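The Bin With a Wall in It
Speaker notes, Sevim Bozkurt
Gomero Home Storage Day, 9/4/20, second slot after lunch

Running time 25 minutes, plus questions. Water on the left. Skip the bio, it's in the program.

OPENING

Start without hello. "How many of you own a bin with a divider in it?" Wait for hands. "Keep your hand up if you could say right now what goes on each side." Most will drop. If they don't drop, fine, say I'd like to come and look.

Then: I've been asked to talk about divided bins and why they work. I said yes before I'd looked into whether they do. I sold storage for nine years, I've stood in showrooms telling people a divider would change their mornings, and I believed it at the time. I'm less sure now. I'd like to spend this slot on what I've seen in kitchens, utility rooms and one very patient reuse shop, and people can make up their own minds.

Say early that I'm not against bins. I have several. People get defensive about bins.

WHAT THE BROCHURE SAYS

Read the Tekin line out loud, slowly: "Two zones, one home for everything." Pause. Ask what the zones are. The brochure doesn't say. The photo has lemons on one side and folded cloths on the other. I have never met a household whose problem was that the lemons kept getting into the cloths.

What turns up in a catch-all bin is scrubbers, blocks, bottles with nozzles, little dishes that belong to something, a thing with a strip down the middle that somebody bought for a purpose. Five items with five different homes. Putting a wall next to them doesn't tell you anything about where they go.

The Plimar system adds labels. I like labels more than I like dividers, but look at the starter pack: Daily, Sometimes, Seasonal, Misc. People peel off Misc first. I watched my own sister do it.

(If the room is quiet here, do the story about the batteries. If it's lively, go straight on.)

THE MORNACH SHOP

This is the long section, don't rush it.

Gerd Ruppert runs the household goods side of the reuse shop in Mornach. Small stuff comes in mixed, by the box, and it has to be separated before it can go on a shelf. He had been told by a consultant that divided bins would speed this up. He bought them in January and let me sit in the back with a notebook.

The plan was simple. Mixed goods go in the front section. Anything kept goes over the wall into the back section. When the front is empty you move on to the next bin.

We followed 1,017 items through it. Of those, 319 went over the wall. I'd have guessed far more. The rest were lifted out and carried straight to a shelf, or to a cleaning tub, or put down on whatever surface was next to the bin, and I want to stay with that last one for a minute. Every person who used those bins put things down beside them. Gerd did it. I did it, and I was there to watch other people do it.

I asked one of the regulars why she never used the back section. She said that if she knew what a thing was, she'd rather take it where it was going. And if she didn't know what it was, she left it where it lay. I've been to entire seminars on sorting that had less in them than that.

So what did the back section do all day? Mostly it sat there. It took up floor space, which Gerd minded, and it made the bin awkward to carry through a door.

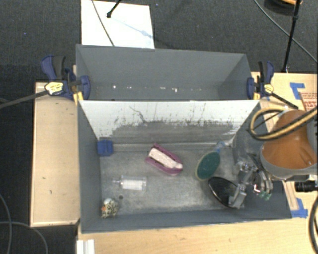
The second thing we kept track of was where items got stuck. I had a theory going in, which was that the odd shapes would hold everything up. Long thin things, round things that roll. That theory did badly. Bottles rolled and people just picked them up. Long things were easy to grab.

Small square things pushed up close to a side wall were slow. You have to get fingertips down between the thing and the wall, and if you're wearing gloves, good luck. Shallow dishes were slow too. A dish lying flat gives you nothing to pinch, so people slid it to the side and tipped it against the wall, which is a decent trick and also how you get scratches all over a bin.

Of the 113 items that somebody touched and then put back in the front section, most were small and near a side. The wall makes more sides. I'll say that again in the talk because it took me weeks to notice: every divider you add gives the small stuff another edge to hide along.

Somebody will object that it depends on the divider. It does. A sloping one is kinder than a straight one, you can at least run a hand down it. Gerd agreed with that. He also said a sloping one eats into the floor, and he's right too.

ON WEAR

Short section. I want to get it in because the sales side never mentions it.

A divider shows marks sooner than anything else in the bin, especially a pale one. Things knock against it on their way in and out. The floor gets dull and cloudy and you stop seeing it, but a light panel keeps a record. After a few months Gerd's panels looked old and the outer walls looked almost as they had on day one.

Does it matter? In a reuse shop, no. In a kitchen, people think the bin is dirty and start cleaning it, and then they buy a new one. Tekin is happy to sell them a new one. I'd like to see one brochure photo taken after a year of use. I have asked. I'm still waiting, and I don't expect much.

If anyone asks about cleaners: I don't recommend a product. Warm water, dish soap, the soft side of the sponge. Scratches stay scratches. Anyone who says otherwise has a bottle to sell you.

THE CASE FOR DIVIDERS, FAIRLY PUT

Be fair here. Last time I gave a version of this talk I was told I'd come to bury the thing, and that person had a point.

Dividers work when the two sides have names that everyone in the house would agree on without asking. Clean and dirty. Mine and yours. Going out and staying. I've seen a divided bin by a back door with outdoor shoes in one part and dog things in the other, and it had been running for years with no label on it at all.

They also work for things that hurt each other. Keep the scrubber away from the glossy dish. Keep the bottle that leaks away from the one toy somebody cares about. I'd buy a divider for that and I wouldn't feel foolish.

What I don't believe is the general claim, that a wall in a bin makes people sort. People who sort will sort on a bare table. People who don't will fill one side and then the other side. I've seen both in the same house, married to each other.

Plimar has a figure in its trade folder about time saved each week. I asked how it was measured and got a very nice reply that didn't answer the question. Until I see how they got it, I'm not repeating the number from a stage.

WHAT I'D DO INSTEAD

Keep this loose. They'll want rules and I'd like to give as few as I can get away with.

Empty the bin onto something flat before sorting it. A tray, a towel, the table. You can see everything and nothing is up against a wall.

Pick up what you recognize first and walk it to where it lives. Yes, walk. Don't build a pile for later — the pile for later is what the bin was.

Leave the mystery parts until last. Give them one small open dish, no lid. When the dish is full, go through it with whoever else lives there. My own dish currently has a cap that fits nothing in the house and I've had it two years. I'm not proud of it.

If you must have a divider, get one that lifts out. Try a month with and a month without. Hardly anyone does the month without.

And measure the bin against your arm. If you can't lay your palm flat on the floor of it, it's too deep for small things, whatever the label on the side says. Gerd's were right at the limit for me and too deep for one of his colleagues, who's shorter.

WHERE I COULD BE WRONG

I have one shop and a handful of homes. The shop handles other people's castoffs, which may be a different job from tidying your own. We also never tried the same goods through plain bins over the same stretch, and we should have. Gerd has offered to do 800 items that way when he has the space. If the plain bins come out slower I'll come back next year and say so in this room, assuming I'm invited.

It could also be that people need longer to get used to the back section. I doubt it. Use of it went down as the weeks went on. But I'll take the point if somebody makes it.

QUESTIONS, LIKELY ONES

Drawers? Different talk. Drawer dividers hold shapes you already know, forks and so on, and I've nothing bad to say about them.

Clear bins? You see the mess sooner. Some people like that. I don't.

Children's rooms? Low, wide, one section, and accept that the blocks will travel.

What did Gerd do with his? He took the panels out of most of them and kept a few as they were. The loose panels are stacked behind the door and he wants to know if anyone here can use them. Give his card out at the end, they're in my coat pocket.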